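Applications open until December 9, 2023

# Part-time pantry coordinator, Szczepańska Street Food Pantry

We are hiring one part-time coordinator to run the daily work of our food pantry. The pantry serves 375 households, most of them within walking distance of the building. The job is 24 hours a week, spread over four days, with one evening shift.

The person who holds the job now, Wiesława Walczak, is moving away in May. We want the new coordinator to start well before then so the two of you can work side by side for a while.

## What you will do

- Receive deliveries and check them against the order sheet
- Sort shelf-stable food by type and date, and pull anything past our cutoff
- Set the helper schedule and train new people on the intake desk
- Keep the household list current in Floller, our sign-in software
- Place the weekly order with Tomex and deal with short or wrong shipments
- Write a one-page report each month for the board

Most of what we hand out is canned and jarred – soup, fish, tomatoes, beans, fruit. A good part of the job is reading labels. Many of our households have someone who can't eat gluten or has to watch salt, and they ask at the counter.
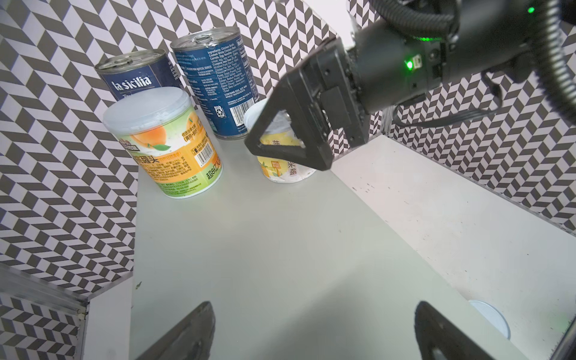 You will also be the one who answers the phone. Calls come in English, Polish and Tamil. You do not need all three, but a second language helps.

## What we are looking for

You should have a year or more of work in a stockroom, kitchen, store or similar place. You need to be able to lift 40 pounds and stand for most of a shift. Basic spreadsheet skills are enough; we will teach you Floller. A driver's license is useful – the van goes out twice a month – but not required.

A food handler card is required within 60 days of hire. We pay the fee.

## Pay and terms

The pay is $529 a week before taxes, with 7 paid days off in the first year and a bus pass. There is no health plan at these hours. The job is funded for two years and we expect to renew it.

## How to apply

Send a résumé and a short letter to Dilruba Selvanayagam, Room 119, at the pantry address, or drop them off at the front desk during open hours. In the letter, tell us which evenings you could work. Please include two references, at least one from a past supervisor.

Interviews will be held in person with Dilruba and Tadeusz Zawadzka. We will reply to everyone who applies.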